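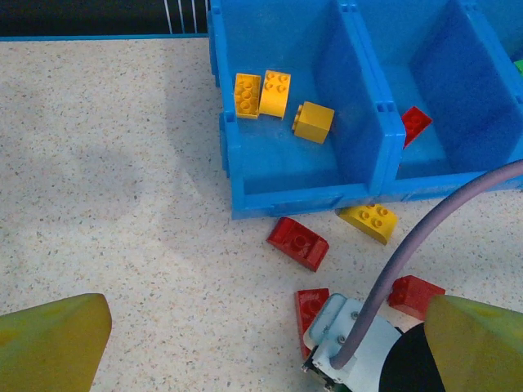

Progress report – Stockdale parking deck, concrete repair
Prepared for Cotier by Jolene Bolger, 2026-09-11

Crack injection on the lower level was finished in August. Total length injected is 1251 feet, all with low-viscosity epoxy at port spacing equal to slab depth. Two ports on the north ramp refused material and were redrilled.

Spall repair is at 148 patches. Edges were saw cut square and rebar was cleaned to bare metal before priming. Sounding of the finished patches found three hollow areas, which Derach will remove and replace at its own cost.

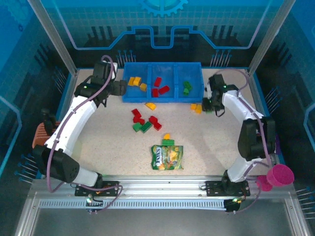

Joint sealant has not started. Brendosen has moved delivery back one week – the upper level stays closed until it arrives. Change order 4 covers up to 100 square feet of extra overlay at the drain line and needs a signature before the next pour.

Budget: $2000 of the contingency is spent. No claims are open.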